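Search this book
Type a word or topic
Go

Chapter 4
Why We Lose Our Tempers Over Money

I grew up in a house where the electric bill could ruin a perfectly good dinner. My father would slit the envelope open at the table, go quiet, and then start in on who had left the porch light burning (it was usually me). The amounts were small. I remember one fight that lasted most of an evening and was over six dollars!

I've taught this course at Drulineo for nearly 4 years now, and I still start the unit with that story, mostly so students will tell me theirs. They always do. One had parents who stopped speaking every April, when the taxes came due – another had an aunt who hid shoe receipts in the flour tin.

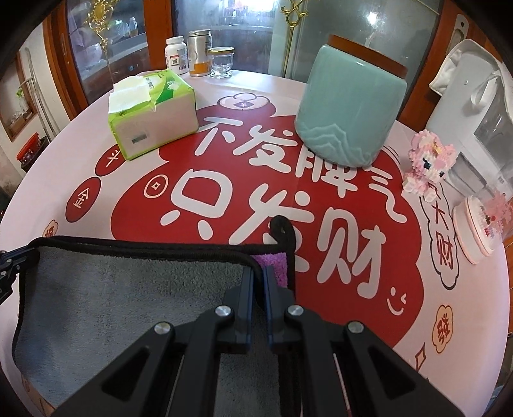

So what is going on when a small sum sets off a big feeling? Economists used to leave that question to somebody else. In this chapter we'll pick it up with two ideas, mental accounting and loss aversion, and I'll try to keep the math light. You'll need the budget sheet you filled in for Chapter 2, so dig it out before you go on.

We'll begin with a couple in the town of Britach who split every grocery bill down to the penny and still argued about it – I'm very fond of this case, and we'll come back to it in Section 4.6.

We use cookies to remember your place in the book. Accept / Manage settings

4.1 The Grocery Bill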